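Count the Grasps That Failed Too
Gearóid Carroll
2018-01-25

In our group we have a bin, an arm over it, and a long list of attempts to pick things up.

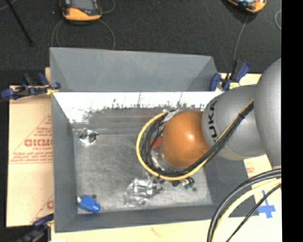

The list has 4,000 lines now, and I want to write in defense of the bad lines, the ones where the robot came up with nothing. Many people in my field throw them away, or keep them in a folder which is never opened. I think this is a mistake, and I think it makes our published results weaker than they look.

The usual argument goes so. A failed grasp can fail for a hundred reasons. The object rolled, the contact was half a finger too far to the left, the light was strange, the cable pulled the tool a little. If you give such a case to the learning program, you teach it confusion. A successful grasp, on the contrary, is clean. It says: do like this.

I believed this for two years. Then my colleague Oddur Brøndum trained the same network two times, once with only the successes and once with everything, and we tested both on objects they had never met. The first network was very sure of itself. It went down on a hexagonal nut with the same confidence as on a plastic cylinder, and it missed the nut again and again in the same manner. The second one was slower to decide, and it was right more often. From 405 test attempts, it was mostly in the difficult ones that we saw the gap: shiny metal, clear plastic, anything near the wall of the bin.

Clear plastic deserves a word. A depth camera sees it badly, so the robot has a hole in its picture where the bottle should be. Almost all our attempts on transparent objects were failures in the beginning. When you remove failures from the data, you remove transparent objects too, without having decided it. What remains is a world of opaque things which lie well. The method then gets a beautiful number on this world.

Peadar Ó Dálaigh, who reads my drafts and is rarely gentle, told me that I compare unequal amounts. The full list is longer than the list of successes, and more data helps always. He is right to ask. We cut the full list down to the same length and repeated the test. The advantage became smaller – it did not go away. I would be happier if another laboratory did the same, with another arm and other objects, before anybody builds on it.

There is also a question of how we report. In October I read 20 papers on grasping for a seminar, and I looked only for one thing: could I find out how many attempts were made in total, and what counted as an attempt? In most of them I could not. If a person resets the bin by hand after a bad position and starts again, is this one attempt or none? If the object slips at the height of the rim, is it a success? Each group answers in its own way, and then the percentages stand side by side in a table as if they were the same kind of thing.

I do not ask for a big standard. Publish the log, with one line for each time the arm goes down. Write what was in the bin, what the arm tried, and what came out. A disk is cheap, and the reader can do the division alone.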